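Notes on Sorting the Household Cupboard, Part 2
Posted in May under Household Order 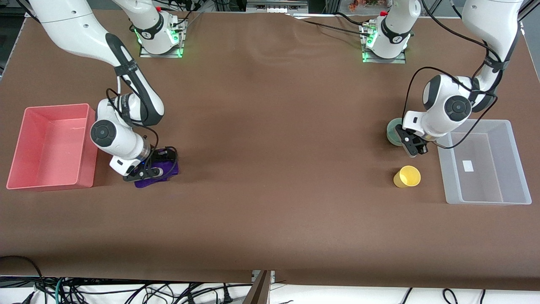
Isla Shearer wrote after the first part that she had never managed to keep a bin for one kind of thing only, and that within a month hers held batteries, ribbon and a spare door handle. She asked whether a tub without a lid was a mistake from the start.

The present post is intended as a reply to that question and as a record of how the remaining shelves were handled. Readers who have not seen the first part may wish to know that it dealt with linens and the two lower shelves. The upper shelves, which hold small goods, were left over.

It remains the position of this blog that open tubs are suitable for small goods. A lid invites stacking, and a stacked tub is seldom opened. The tubs in use in this household are plain rectangular plastic ones without dividers. They were purchased at Sendon when the Phan Street branch reduced its kitchen stock, and they have been in service since the move to Flullow.

Preparation of the table

Sorting is carried out on the table and never on the floor. A plain cloth is laid first. Brown has proved satisfactory, as pale items and bright items both show up against it, and a dropped screw can be found without a lamp. The cloth should be matte. The oilcloth used in the first part had a shine to it and was returned to the picnic basket. Wrinkles need not be ironed out, although a deep fold will collect pins.

One tub is set toward each end of the table and the middle is kept clear. The left tub receives what is to be kept in the cupboard. The right tub receives what belongs in another room. Items to be discarded go directly into a paper sack on the chair. An earlier arrangement placed a third tub in the center, and it was abandoned after one evening when it filled with things on which no decision had been made.

Order of work

The contents of one shelf are brought to the table at a time. Each item is picked up once and placed in a tub or in the sack before the next is touched. It is permitted to set an item down on the cloth for a moment. It is not permitted to begin a pile.

The top shelf took most of a morning. It held the sewing notions, the picture hooks, a Fludard label maker with no tape, and some 300 buttons according to the card they came with. The buttons were kept. The label maker was placed in the right tub, taken out again, and finally given to a neighbor who had tape for it.

Reply to the question received

With regard to the batteries, the ribbon and the door handle, the tub was probably not at fault. A tub will take whatever is nearest when the cupboard door is open. In this household the matter improved when the tub was moved up one shelf, above easy reach from the hallway. A strip of masking tape on the front, bearing a single word, also helped. "Miscellaneous" should not be that word.

Batteries are now kept in the desk drawer. The ribbon has not been settled. It was moved to the gift wrap box in the hall closet, where it is tidy but seldom remembered, and it may return to the sewing shelf before the holidays.

The medicine shelf will be taken up in the next part. Readers with a workable method for half-used rolls of gauze are invited to leave it in the comments.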